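# Castorov (home-built kitchen arm)

**Castorov** is a shared-workshop project covering a white jointed arm on a fixed column, the simulated kitchen it practices in, and the software linking the two. Started in September at the Clellance workshop. Still going. Page last gone over April 15, 2026.

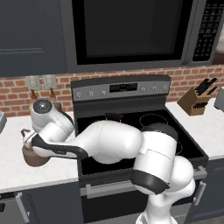 The project has 2 halves, kept apart on purpose. The *bench half* is the physical arm, bolted to a steel plate in the Clellance back bay. The *kitchen half* is software only — a rendered kitchen with a range, counters and cabinets, where a model of the arm runs the same motion files. Most work happens in the kitchen half. Cheaper to crash.

## Name

From an early joke about casters. The first base had wheels. Wheels were dropped after the thing walked itself off a mat during a fast elbow move. Name stuck.

## Background

Clellance is a members' workshop with a wood side and an electronics side. The arm began as a pile of used joints bought in one lot, two of them dead. Replacement gears were cut in house, then cut again when the first set came out a hair too wide. The shells got filled, sanded and painted last, which was a mistake, as the paint crept into the screw holes and every one had to be cleared by hand.

An older project, Anozie, gave Castorov its control board and a good part of its wiring plan. Anozie was a two-joint arm for stirring paint and is now in parts. Some pages in the workshop binder still say Anozie where they mean Castorov. Being fixed, slowly.

## The simulated kitchen

Called **Zerkavari** in the files. A home range with a black glass cooktop, microwave over it, white marble-look counter on both sides, navy cabinets, red brick behind. The column stands in front of the oven door, so any task that needs the oven open is out for now. Moving the column sideways was tried, and then the arm couldn't get to the far end of the left counter without going nearly straight — and it gets twitchy when nearly straight.

Small items on the counters are loose objects and can be knocked over. The range and cabinets are fixed. Surfaces were given plain friction values at first, then tuned by sliding a mug down a tilted board in the workshop and matching the angle. Crude but it helped. The glass is still too slippery in the model.

## Tasks

Current task list:

- **Pot carry.** Hold a brown pot-like vessel over the left counter, set it down, let go.
- **Reach over.** Cross the cooktop and come back, no contact with glass or microwave.
- **Return home.** Fold back over the base from any pose.

Pot carry gets the most hours. A round belly with a narrower top is awkward for flat fingers, and a grip that's a little too high tips the pot as it comes up. The present file grips, waits, lifts a finger's width, waits again, then moves. Slow. The waits can probably be shortend once the wrist filter is sorted out.

A run counts as clean if nothing but the target gets touched. A motion file needs 20 clean runs in Zerkavari before it is allowed on the bench arm, and then the first 4 bench runs are done at quarter speed with a hand on the stop button.

## Known problems

*Elbow clearance.* The elbow shell is the fattest part of the arm and hangs low over the cooktop on long reaches to the left. The planner used to treat it as a thin tube. It now uses a sphere with some padding, and a few good paths got thrown out along with the bad ones.

*Wrist wobble.* Bench only, doesn't show in the model. Suspected play in the last gear. A shim was fitted, came loose, was fitted again with thread glue.

*Timing.* The bench controller drops messages when the log is being written to the same card. Log moved to a second card. Seems better, not closed.

*Units.* One old file from the Anozie days stores angles in degrees, everything else is radians. Check before loading. Really check.

## Build notes

Joint cables run inside the shells where they fit and outside where they don't. Leave slack at the shoulder. The base plate takes 6 bolts, tightened in a cross pattern and checked agian after the first hour of running. Fingers are printed, padded with strips of bike inner tube, and replaced when the pads go shiny.

Power comes off a bench supply with its own switch, separate from the stop button. Stop cuts the motors only, the board stays up so the last pose is kept in the log.

## Status

Pot carry is passing in Zerkavari with the slow file. Bench version waiting on the wrist. Oven tasks parked. Next up is a right-counter layout, with the reach limits for that side to be added to this page once measured.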